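Two bowls, a tray and six cubes: specifying the Zuto set

The Zuto sorting set has six painted wooden cubes, two rimmed bowls and a rectangular metal tray. It is put together by Ketilsson at the firm's Jistcombe workshop, where the product lead has charge of finish, tolerances and packing. We spoke at the workshop in February, mostly about paint.

The set is a colour-matching task in its plainest form. Three cubes are red and three are blue, and each bowl carries its colour on the rim only. The floor of the bowl is white in both cases.

"The white is there for contrast," the product lead says. "We trialled a bowl that was coloured right through. A red cube on a red floor loses its bottom edge. You can still find it, but you're slower to judge where it stops, and if two are touching they read as one block. On white you get the full outline."

Confining the colour to the rim created a problem of its own. A gloss rim picks up highlights, and under a bright overhead lamp part of the band can wash out. The workshop now assesses rims at 300 lux and again by the window, and a shade has to pass both. The red went through more revisions than the blue. Early samples leaned towards orange next to a pale timber top, and the final colour was moved back until it held its own against the grain.

The cubes are a different matter. They are matte, and the match between cube and rim is deliberately loose.

"People write in to say the red cube isn't the same red as the bowl," the product lead says. "It's not meant to be. It's a coral red on wood. The question for the user is which of two bowls it belongs to, and there's no doubt about that. If we matched them on a meter we'd have to seal the timber first, and we'd lose the surface."

Surface is the point on which the specification is strictest. Corners are softened before painting and checked again afterwards. A sharp corner chips, and a chipped corner shows bare timber, which then gets treated by users as a mark that identifies that cube. Too much rounding is also a fault. The cube starts to rock when it lands on an edge, and a group of three no longer sits together.

The current batch was 336 cubes, enough for 56 sets. The batch before the paint change produced 103 rejects, nearly all of them for build-up along one edge. The cubes had been left standing on the drying rack and the paint had run to the lowest side. They are now turned once while drying. Rejects are sanded back and go round again where the dimensions allow it.

Asked whether visible grain through the paint counts as a fault, the product lead is definite. "No. Grain stays. We had a thicker coat that hid it and the cubes were slippery. A thinner coat keeps a bit of tooth."

The layout used for bench assessment has not changed since the first version of the set. The bowls go on the left, one behind the other, with red at the back and blue in front, and the tray goes on the right. The top is a light wood-grain one with the streaks running left to right. 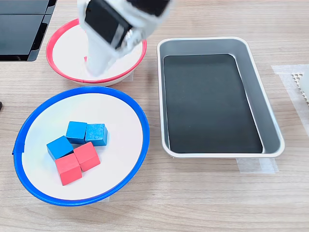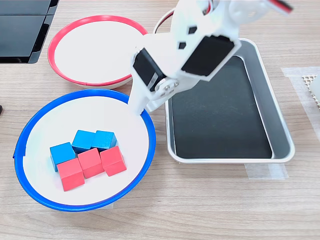
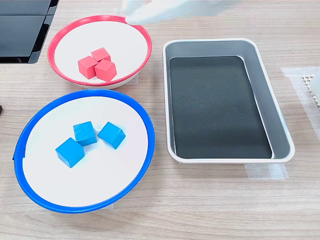 Red and blue cubes on the wood-grain tabletop. The blue-rimmed bowl holds three blue and two red cubes in the first picture and all six in the second; in the third, the cubes are divided by colour between the two bowls.

Mixed and sorted loads are both part of the assessment. With six cubes in one bowl the thing to look at is clearance, and there needs to be white floor left around the cluster. The bowl could be smaller and still hold the full load, but a cube lying hard against the rim is awkward to lift, and the rim takes the knocks. The product lead would sooner carry the extra diameter.

"Wide and shallow. You want to come in from above without the wall getting in the way. A deep bowl is a container, and people pour out of it. We want them taking one cube at a time."

The blue rim has a visible join at the left, where the band meets itself. I asked if that was going to be cleaned up.

"It's on the list. It doesn't affect the use. We put the join to the left on the bench so everybody's looking at the same orientation, and if a bowl's been turned you can tell. I'd like it tighter. I wouldn't like it gone."

Shallow bowls slide. On a smooth top a light push against the rim is enough to shift one, and for repeated work the positions have to hold. The workshop's answer is tape. A small strip of translucent tape can be seen at the right side of the red-rimmed bowl in the third picture. Other methods were tried, including a rubber ring under the base, which raised the bowl and collected dust. Tape is cheap, can be replaced between runs and leaves the bowl sitting flat.

There is no tape in the box. The instruction card suggests it for anyone using the set at a fixed station, and the product lead expects a pair of low-tack pads to be added once a supplier is settled. Katis, which distributes the set, has asked for the pads to be packed separately so that existing owners can order them.

The tray receives the least attention in the instructions and draws the most queries. It is supplied as a third location. It can be the starting point, with all the cubes set out in it before sorting, or the place they are returned to. It can also stand empty while cubes are moved from bowl to bowl. Its corners let the user push a cube up against two sides, something neither bowl offers.

"We get asked what it's for, and I say it's for whatever the bowls aren't," the product lead says. "Some people put it away. The set works with two bowls. I'd leave it out on the right, though, so the spacing stays the same."

Packing follows the same order as the bench. The tray goes in first, the bowls are nested in it with a sheet between them, and the cubes travel in a cloth bag in the upper bowl. An earlier arrangement had the cubes loose in the tray under the bowls. Paint transferred to the metal in transit and came off on the next thing to touch it.

Replacement cubes are sold in threes, one colour to a bag. Single cubes are not available. A new cube beside two worn ones is easily picked out, and the workshop prefers to replace the colour as a group. Bowls can be ordered individually, and the next run of rims is due to be painted once the join has been looked at.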